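棚を買う前に、カップの数を減らす Kartini Krishnanさんに聞く
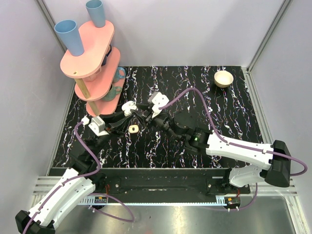
ピンクの三段スタンドと、水色のカップ。右奥はふちが茶系のクリーム色の小鉢。

2026/02/24 聞き手・文 編集部

食器の置き場の話、続き。今回はKartini Krishnanさん。小さな貸しキッチン「Plamwood」の備品をひとりで見ている人で、棚の相談もよく受けるそう。時間は一時間弱、途中で電話が二回入ったので話が飛んでいます。そのまま載せます。

まずスタンドの話から。丸みのある板を木の丸棒で支えた三段。段が少しずつずれている。

「まっすぐ積んだ棚だと、下の段のものを取るとき手の甲をぶつけるんですよ。ずれてると横から手が入る。それだけで選びました。色は、まあ、ピンクしか残ってなくて」

いまは気に入っているとのこと。

「黒い天板に置くと意外と落ち着くんです。天板のほうがにぎやかでしょう、白とかピンクとか青とか黄色の線がうねうねしてて。最初は食器が負けるかなと思った。でもピンクが天板の線の一本とつながって見えるので、そこは助かってます」

上の段には水色のカップが二つ、端と端に離してある。真ん中に寄せたほうが安定しそうな気もするが。

「寄せるとね、取るときに隣を倒すんです。先が細い形だから特に。離しておけば片手でいける。あと、カップを下の段に置くと背が高いぶん出し入れで引っかかる。だから上。理屈はそのくらいです」

マグは板の下に。濃紺、青緑、灰色がかった緑。

「マグは重いから低いところ。というか、落としても被害が少ないところ（笑）。取っ手は、使う人が右利きなら右向き。青緑のは右に向けてますね。ほかのは奥に入っちゃうと向きまで見てないです。そこまで几帳面じゃない」

色の順番に決まりはあるのか聞くと、ないそうです。

「人に貸す場所なので、色で覚えてもらうと話が早いんです。青緑のを使ってください、で通じる。同じ白いマグが並んでたころは、どれが自分のか分からなくなって結局みんな新しいのを出す。洗い物が増えるだけ」

小鉢だけ、スタンドから離れて天板の右奥にぽつんと置いてある。これは置き忘れではなく。

「浅いものは棚に入れないことにしてます。棚に入れると重ねたくなるし、重ねると下のが使われなくなる。小鉢は一個だけ出しておいて、茶葉の袋とか砂糖とか、使う人が好きに入れる。空のまま一日終わることもありますけど、それはそれで」

数を減らしたのは去年の10月。それまで備品台帳には、カップと皿と小物を合わせて266点あったという。いまは116点。

「台帳をつけ始めたのがそもそも間違いで、つけると安心して増えるんですよ。Cultardの食器がまとめて安く出てて、つい箱で買った。あれが一番よくなかった。半分は箱から出してもいなかったです」

手放した先は？

「近所の人と、Biwottの交換会。あそこは状態さえよければ何でも持っていってくれるので。欠けてるのはさすがに処分しました。値段はつけてないです、値札を書くのが面倒で」

スタンド自体はいくらだったのか。これはすぐ答えが返ってきた。

「945円。Curbyの店じまいの棚で。もとは2,000円の札が上に貼ってありました。はがし跡がしばらくべたべたして、そっちの掃除のほうが大変だったかも」

上の板の下のほうに小さい穴がひとつ開いている。ふきんでも掛けるのかと思ったら、

「あれ、何の穴か知らないんです。買ったときからあって。ひもを通してスプーンを下げてみたこともあるけど、揺れてうるさいからやめました。いまはただの穴」

手入れについて。板は固く絞った布で拭いて、丸棒の付け根は綿棒。週に一度と決めていたが、最近は気がついたときにに変えたそう。

「決めると忘れたとき嫌になるでしょう。付け根に粉っぽいのがたまってたら拭く、で十分です。水をかけて丸洗いは一度やって、丸棒がちょっとふくらんで抜けなくなりました。やらないほうがいいです」

これから棚を買う人にひとこと、とお願いしたら少し黙って、

「買う前に、テーブルに全部出してみてください。ほんとに全部。うちはそれで二日、テーブルが使えなくなりました。で、戻すときに手が伸びなかったものは、もう棚がいらないものなので。私はそれで三段で足りました。四段のも売ってたんですけど、買ってたら四段ぶん埋めてたと思います」

ここで三度めの電話。次の予約の人が早めに着いたらしく、取材はここまで。皿の収納についても聞きたっかたのですが、それはまた別の回に。

追記 スタンドの寸法を知りたいという問い合わせがあったので確認中です。Krishnanさんいわく「測ったことがない」とのこと。分かりしだいこのページに足します。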